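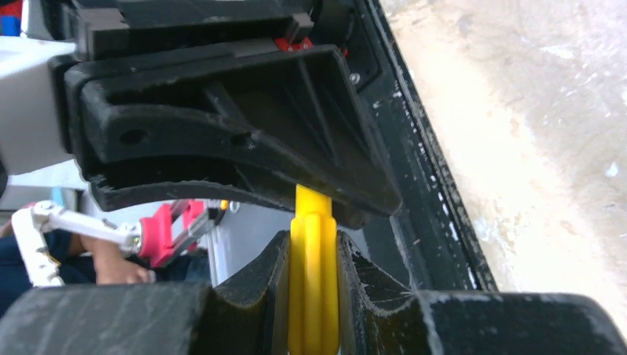
*Fig. 1. Yellow plastic part between the fingers, seen from the wrist camera. Second arm behind.*

Okay, notes for everybody who came on the open day trip and for the three of you who were out sick. I typed these up from my scribbles on the bus back, so the order is the order things happened in, more or less. Read them before the next lab because we're going to use the grip worksheet (last section) and I won't have time to go over the visit again!

**Intro to Automation, handout 4, January 2020**

## Where we went

Lokness is a small shop that builds and tests handling cells, the kind of setup where one or two arms pick something up, turn it, hold it still and put it down again. They open the doors twice a year, once in the winter and once in July, and this time Maribel Guzmán very kindly let our whole group in before the public came through. She runs the test floor. Efraín Urrego did most of the talking at the cell, and Joaquim Teixeira sat at the laptop and drove.

If you were standing at the back and couldn't hear over the compressor (I know, I know, I've asked for a headset next time), the short version of Efraín's talk was this: the arm is the easy part to buy, and the fingers are where you spend your life. He must have said the word "fingers" a hundred times. Write it down, it'll come up again.

## What to notice about the fingers

Go back to Fig. 1 for a minute. The upper finger is hollow on the inside face, with thin diagonal ribs fanning out from the tip. Compare that with the solid block most of you drew for homework 2. A ribbed finger saves material, and depending on how thick you make the ribs it can flex a bit under load. Yee-man Hung asked how much flex you want, and Efraín's answer was "enough to forgive me," which I loved, but it's not an answer you can put on a worksheet. So for our purposes: decide how far off your part might be sitting when the fingers close, and let that number drive the rib thickness.

Then look at the other finger, the one down low. It has a V-shaped notch in the middle, and the yellow part is standing up in it. We did V-blocks in the fall with the drill press, and this is the same idea. A rounded part pushed into a V wants to slide toward the bottom of the V, so the part centers itself even if the arm comes in slightly to one side. Two sloping walls and one finger pressing from across the way gives you three places of contact. Sketch it from the end and mark the forces. Please do this with a ruler.

Also, look how scuffed everything is! There are scratches all over that black surface, and one wall of the notch has fibers and grit on it. I want you to think about what that does to friction. Dirt on a gripping face can go either way, and several of you wrote in your pre-visit guesses that a worn finger always grips worse. Test it in lab before you promise me that.

## Two arms

You can see part of the second arm in the background of the first picture, the white link with the row of little holes and the pinkish-red bracket at the joint. Socorro Alvarado asked the best question of the day, which was how the two arms know about each other. Joaquim's explanation, as near as I can get it:

- Both arms are measured against the same corner of the table, so a point in space has one address and they both use it.
- Only one arm is allowed into the shared zone at a time unless the program says otherwise.
- When a part gets passed across, the receiving arm closes first, then the giving arm opens. Never the other way around (he told us about a long afternoon of picking things up off the floor).

The software they use for the shared zone is called Merken. You don't need to know it for this class. We'll do the same thing on paper with the grid sheets.

## From small parts to flat stock

After the break we moved on to boards. I was honestly more excited about this half than the first, because gripping a panel is a completely different headache. A small round part is happy in a notch. A board has two big flat faces and some edges, it's long compared to the fingers, and the weight hangs way out past the place where you're holding it.

Maribel brought up the Betancur job, which is where they learned most of this. It was a furniture line, and the panels came in at 90 degrees to the direction the customer had promised. They ended up redoing the whole approach path. She said the test log for that job ran to 2,426 grips before they signed off, and that she read every line of it. (Keep your lab logs, people.)

Here's what I got down about holding a board:

1. Find out where the weight is before you choose where to grip. The farther the fingers are from the balance point, the more the board will try to twist out of them.
2. Watch the edges. A banded or painted edge can mark, and a fingertip that lands on the corner has hardly any surface to push against.
3. Check for hardware. A screw head on a face is a tiny bump, and if the finger closes on top of it you're touching at one point with a gap all around.
4. Come in slowly for the last bit. Joaquim runs the final approach at 40 percent of normal speed and then drops it again just before contact.
5. Look at the wrist camera view and ask what you can't see. With a board between the fingers, it can block a good part of the picture.

Number 5 is where the class discussion went sideways, in a good way. Yee-man wanted a second camera, Socorro wanted to tilt the board, and I wanted lunch. Look at the picture below with both of their ideas in mind. The plywood edge and the green edging are nice and clear from this angle, and the screw head is near the bottom of the tan face, close to where it meets the wood edge. Now ask yourself how much you could say about the face that's turned away.
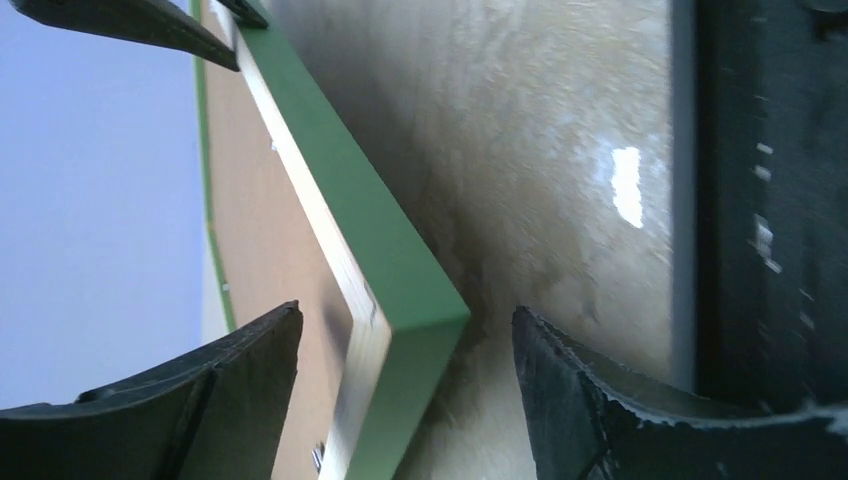
## Grip worksheet, due at the next lab

Work in pairs. One sheet per pair is fine, but both names go on it.

**Part A.** Draw the yellow part and the V notch from the end. Mark the three contacts and draw an arrow for each force. Then draw it again with the part sitting too high in the notch and tell me which way it wants to move.

**Part B.** Pick a flat object from the bin by the window. Find its balance point on the edge of a ruler. Choose 2 places to grip it, one good and one bad, and write a sentence or two on each. Then try both with the hand grippers and write down what happened, even if it makes your sentence wrong. I give full credit for a wrong guess with a decent note after it.

**Part C.** Redesign one finger from the Omunow kit so it can hold both a small round part and the edge of a board. Pencil is fine. I want to see where the notch goes, where the flat goes, and where you'd put ribs if you're using them.

If you took your own notes at Lokness and they disagree with mine, bring them in! I was writing standing up and I'm pretty sure I missed something in the part about opening distance. Thank-you cards for Maribel, Efraín and Joaquim are on my desk, so please sign all three before you leave.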